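Chopsticks in a table-setting task: start over when one rolls, or keep the episode?
Beseck forum > Collecting demonstrations

Posted by tealtray
We're recording two-arm demos of clearing and setting a meal tray. Plates and cups are fine. The chopsticks are slowing us down, as they never land parallel and the operator spends ages lining them up. I've got 38 episodes so far and I'm not sure how many are worth keeping. Wrist view and head view below.

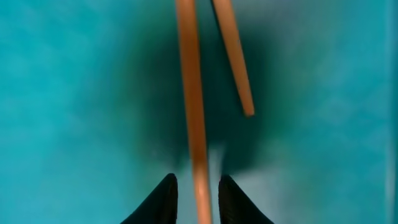
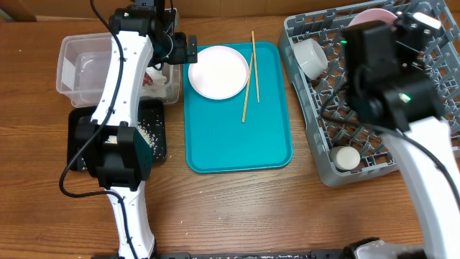 Replies

Fuad Tamiru
Keep them. If every episode has the chopsticks neatly side by side, the policy won't know what to do when they're crooked. I'd only throw out the ones where the operator stopped and sat there thinking, and trim long pauses from the rest. Set a limit of up to 4 tries per stick, then end the episode and label it a failure.

Check your wrist view as well. There's a big dark shadow in the middle of the tray colour. I'd move a lamp to the side before recording more, and write down which episode the change starts at.

Our set on the Nair rig finished at 1,084 episodes. The crooked starts were the useful ones.

breklow_user
just use forks

mapleserver
Agree with Fuad on keeping them. I'd also sweep up the rice between episodes, or else leave it there on purpose for all of them. We had 2 operators doing it differently and it was a pain to sort out afterward.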